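Von: Materialstelle Pristau
An: Verteiler Arbeitsplätze und Verbrauchsmaterial
Betreff: Re: Neuordnung der Ablageschalen auf den Arbeitstischen

Sehr geehrte Kolleginnen und Kollegen,

auf die untenstehende Anfrage aus dem Standort Dow nehmen wir wie folgt Stellung. Die Antwort geht an den gesamten Verteiler, da gleichlautende Rückfragen auch aus anderen Bereichen eingegangen sind.

Am 3. des Monats, 14:10 Uhr, schrieb die Bereichsleitung Dow:
> Sehr geehrte Damen und Herren,
> in der Rundmail zur Neuordnung heißt es, Kleinmaterial sei künftig
> "nach Art getrennt in Schalen" vorzuhalten. Bei uns liegen Stifte,
> Tuben und verpackte Kleinteile bislang gemeinsam in einer Schublade.
> Wir bitten um Auskunft, ob für jede Materialart eine eigene Schale
> zu beschaffen ist und welche Farben vorgesehen sind. Ferner ist
> unklar, wo die Desinfektionstücher ihren Platz haben sollen.
> Mit freundlichen Grüßen
> Bereichsleitung Dow

Zu Frage 1: Ja, für jede Materialart ist eine eigene Schale vorzusehen. Stifte und Marker kommen in die gelbe Schale, alles Übrige in die grauen, durchscheinenden Schalen. Eine weitere Farbe ist nicht vorgesehen. Die Schalen werden nicht gestapelt und nicht mit Deckel versehen, der Inhalt soll vom Platz aus erkennbar bleiben.

Zu Frage 2: Die Dose mit den Desinfektionstüchern steht an der hinteren Tischkante, mittig und frei. Sie gehört nicht in eine Schale und wird nicht auf Regalen oder Fensterbänken abgestellt. Der Deckel ist nach jeder Entnahme zu schließen. Angebrochene Dosen werden aufgebraucht, bevor eine neue auf den Tisch kommt.

Zur Aufteilung der Tischfläche gilt: gelbe Schale links, die grauen Schalen in den beiden vorderen Ecken, Tuben rechts, verpackte Kleinteile links. Die Mitte der Holzplatte bleibt frei.

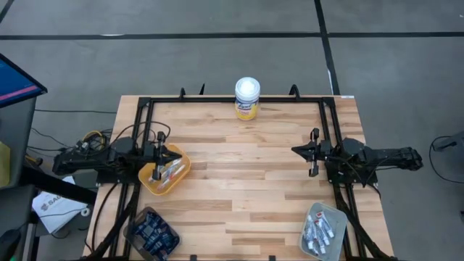

Zulkifli Ngau gibt zu bedenken, dass Tuben beim losen Einlegen leicht mit der Beschriftung nach unten zu liegen kommen und das Haltbarkeitsdatum dann erst nach dem Herausnehmen lesbar ist. Er regt an, die Tuben einheitlich auszurichten und ältere Bestände nach vorn zu legen. Außerdem solle die Höchstmenge je Schale schriftlich festgehalten werden, weil überfüllte Schalen in Vikis wiederholt zu Fehlbestellungen geführt hätten.

Dem Hinweis wird gefolgt. Die Tuben sind ab sofort mit der Beschriftung nach oben einzulegen, die zuerst ablaufenden vorn. Als Höchstmengen werden festgesetzt:

Stifte und Marker: 5 Stück
Tuben: 7 Stück
Verpackte Kleinteile: 40 Stück
Desinfektionstücher: 2 Dosen je Arbeitsplatz, davon eine im Schrank

Die Höchstmengen sind keine Sollmengen. Nachgefüllt wird erst auf Anforderung. Überzählige Bestände gehen bitte bis Ende Oktober an die Materialstelle zurück, und zwar nach Art getrennt und mit Angabe der Platznummer. Geöffnete Tuben nehmen wir nicht an - sie sind am Standort zu entsorgen.

Die Schalen können über das Bestellportal Caltater angefordert werden. Eine Beschaffung im freien Handel ist nicht zulässig, auch nicht bei geringem Wert. Vorhandene Schalen anderer Form dürfen bis zur Auslieferung weiterverwendet werden.

Für den Standort Vikis gilt die Regelung sinngemäß. Abweichungen, etwa bei kürzeren Tischen, sind vorab mit uns abzustimmen.

Mit freundlichen Grüßen
Materialstelle Pristau

--
Antworten an diese Adresse gehen an alle Mitglieder des Verteilers. Bestellungen bitte ausschließlich über Caltater.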